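Fleltbridge punter's long road leads to all-star squad place

The town of Fleltbridge doesn't often find itself talking about American football over its Sunday breakfast, but on January 28, 2024, with the rain coming down and the high street half asleep, that was the subject in the bakery queue, in the newsagent's and (so we are told) in at least one church porch. The Fleltbridge Herons, who only a few years ago were borrowing shoulder pads from whoever would lend them, have a player in the league's all-star squad for the very first time, and it is their punter.

A punter, for anyone who has come to the game late or only through a grandchild, is the person sent on to kick the ball away when the team has run out of better ideas. It is not a glamorous job. Children in the park do not pretend to be one. The crowd tends to take his arrival on the field as a signal to go and find a cup of tea, and the Herons' man has always taken this in very good part, once telling the match programme that he judged his popularity by the length of the queue at the hatch.

Well, they may have to stay in their seats now. The squad was announced by the league on its website at teatime, and his name was there among the specialists, picked by a vote of coaches and players from across the division. It is the only name from Fleltbridge on the list, although two of his team-mates, a safety and a left guard, have been put down as reserves and could yet be called up if anybody above them is hurt or can't get the time off work.

It has been a roundabout journey, even by the standards of a league where almost everyone arrived from some other sport. He grew up in Piswood, where there was one pitch and it sloped, and he played rugby there as a full-back until he was old enough to leave home. He was a tidy kicker and a fairly slow runner, and by his own cheerful account he would probably have carried on being both in the Piswood second team for the next twenty years if work hadn't taken him abroad.

That was how he came to be in Løken, where he knew hardly a soul and didn't speak the language, and where the local American football club trained on the other side of the fence from his flat. He went along to watch, mostly for the company. They were short of a kicker, as clubs of that size nearly always are, and somebody threw him a ball. He has told the story so many times that it has become a bit polished at the edges, but every version of it ends with the ball on the roof of the clubhouse and an invitation to come back the following week.
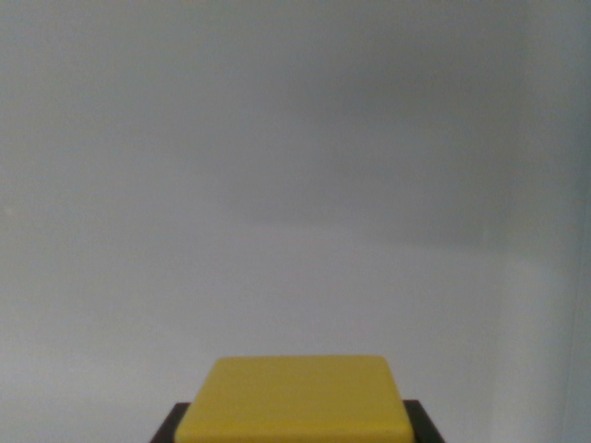 He stayed for two seasons, learned to catch a snap with cold hands, and came home with a new sport and a very good pair of thermal gloves. The Herons, who were then at the bottom of the table and rather used to the view, took him on straight away. There was certainly plenty of punting to be done. In those days the offence could be relied upon to give him a busy afternoon, and long-standing supporters will remember the wet autumn fixture away at Hukeck when he seemed to be on the field more often than the quarterback.

Things are a good deal better now. The Herons finished last season with ten wins, their best record since joining the division, and the punting had more to do with it than the casual visitor might suppose. Over the campaign his kicks added up to 2,738 yards, and a remarkable number of them came down in the awkward corner of the field where a returner can't do very much except wave his arm and hope. Twelve of them pinned the other side inside their own 10-yard line, a club record by a comfortable distance, and the defence has been generous in saying how much easier life is when the opposition has the whole field to travel.

His head coach, who is not much given to speeches, said after the announcement that he was "chuffed to bits" and that it could not have happened to a harder worker. He recalled turning up at the ground one evening to fetch a forgotten coat and finding his punter out there alone under the one working floodlight, kicking at a bin. "I asked him how long he'd been there and he said he hadn't hit it yet," the coach said. "I left him to it and went home for my dinner."

The man himself was in the middle of decorating his mum's spare room when the news reached him, and had to be told twice. He was quick to share the credit around, beginning with his long snapper, a postman by day, who has sent the ball back to him through rain, sleet and one memorable hailstorm, and going on to the gunners who run down the touchline after every kick and get very little thanks for it.

"If the snap's bad I look daft, and if the coverage is bad I look dafter," he said. "I only do the bit in the middle. I'm really pleased, though, I won't pretend I'm not. Mum's put the paintbrush down and everything."

There is some fondness for the choice outside the town as well. The club in Løken has already been in touch to pass on its congratulations, together with a photograph of the clubhouse roof, and the old rugby club in Piswood is planning to show the game in the bar, where we understand that one or two of the regulars have asked for the rules to be written up on a board beforehand.

The all-star game will be played in March at Hukeck, on the same ground where he had that long wet afternoon, although the pitch has been relaid since and is said to drain beautifully. It is a proper occasion these days, with a youth tournament in the morning, a flag match over lunch and the main game kicking off in the middle of the afternoon. The two squads meet for the first time the day before and have a single practice together, so nobody expects the play to be especially slick, but it is usually good fun and tends to be high-scoring.

High scoring, of course, is no friend to a punter. In last year's game the two teams needed to kick the ball away only a handful of times between them, and it is perfectly possible that he will make the trip, put on the special jersey and spend most of the day keeping warm on the sideline. He says he doesn't mind a bit. The skills contest on the eve of the match includes a round for the kickers, with marks for distance and for dropping the ball into a target, and he has let it be known that he fancies his chances at that – the hours with the bin ought to count for something.

The Herons are hoping to take a coachload of supporters across, leaving from the ground in the morning and stopping once on the way. Seats will go first to season ticket holders and to the families of the junior section, and whatever is left will be offered to everyone else from the middle of next month. Anyone interested should leave their details at the club shop, which is open on training nights and for an hour before home games. Packed lunches are advised, as the queues at Hukeck can be on the long side.

Before all that there is the small matter of pre-season. Training begins again this week for returning players, with an open evening to follow for newcomers of any size, shape or sporting past. The coaches would particularly like to hear from anybody who can kick. Their punter has promised to be there to lend a hand, and to bring the bin.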